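Levoment opens order book for Yimyam bench cell, with planning pack for labs and training workshops

ENDHAM, May – Levoment has opened orders for Yimyam, a tabletop manipulation cell supplied as a single line item for teaching labs, research groups and in-house automation teams.
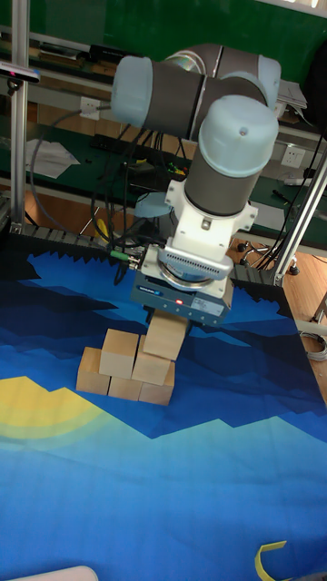 The cell is intended for sites that need one working robot station and have a fixed amount to spend in the current budget year. A planning pack is released at the same time. It contains a load plan, a services checklist, a blank cost sheet and the acceptance procedure, and can be requested before any purchase decision is made.

Levoment prepared the pack after a review of quotations issued from its Endham office. Most revisions to those quotations concerned items outside the robot itself: grippers, adapter plates, cable sets, framing, sensor mounts and electrical work at the customer's site. In many cases the arm had already been approved when the remaining items were priced, and a second request had to go through purchasing.

Scope of supply

The standard order covers the arm, a parallel gripper with wrist adapter and flange, the work table, an aluminum extrusion frame, one sensor bracket and a cable set. Task materials for pick, place and stacking work are included. Buyers may delete the arm from the order if they already own a compatible unit. The adapter is then quoted against the flange drawing, which must be supplied with the order.

Computers, displays, seating and storage are not included. Neither is any change to the building. The cell needs 2 grounded outlets within reach of the table, and extension leads are not accepted at handover.

Space and services

Clear access of 900 mm is required on the operator side of the table. The side facing the cable outlet may stand closer to a wall or bench, provided the cables can hang without strain and the plug remains within reach. Cables crossing a walkway must be covered.

The table should stand on a level floor. Timber floors are acceptable if they do not move noticeably when a person walks past – a simple check for this is described in the planning pack. Sites on upper floors should send the load plan to their building manager before ordering.

Budgeting

The cost sheet separates the purchase into capital items, consumables and recurring items. Gripper fingers, table coverings and task blocks are listed as consumables. Service visits and software support are listed as recurring and are quoted by the year. Installation and operator training appear on their own lines, as many public-sector buyers have to charge them to a different account.

Levoment recommends that buyers enter a spare gripper cable in the first order. The cable flexes with the wrist and is the part most often requested at short notice. A spare gripper is worth considering only where the cell will run daily or where several groups share it.

Buyers comparing Yimyam with separately sourced parts should enter staff time for assembly and alignment on the same sheet. The sheet has a column for this and no default value is supplied.

Delivery and acceptance

Cells are assembled and tested at Seltby, then shipped with the frame in sections. Lead time for the standard configuration is 19 working days from receipt of a complete order. Orders with a customer-supplied arm are scheduled individually.

Acceptance is carried out at the customer's site with the customer's staff present. The procedure uses plain wooden cubes, which the cell must pick from the table and place onto a low stack. Stacking was chosen because errors in height, grip and alignment show up quickly and can be seen without instruments. The full run consists of 1,706 placements and may be split across shifts. Results are recorded on a form that both parties sign, and the warranty period starts on the date of the second signature.

Sites that wish to use their own parts for acceptance may do so. Drawings and samples must reach Seltby before the cell ships, and the pass criteria are agreed in writing – changes after shipment are treated as a new order line.

Availability

Yimyam can be ordered now through the Levoment sales office in Endham. Quotations remain valid to the end of the quarter in which they are issued. The planning pack is free of charge and may be copied for internal use. Requests should state the intended room, the type of work and whether an arm is already on site.

About Levoment

Levoment designs and supplies small robot cells and related fixtures for laboratories, colleges and manufacturers. Its sales office is in Endham and its assembly and test shop is in Seltby.

Contact: Levoment Sales Office, Endham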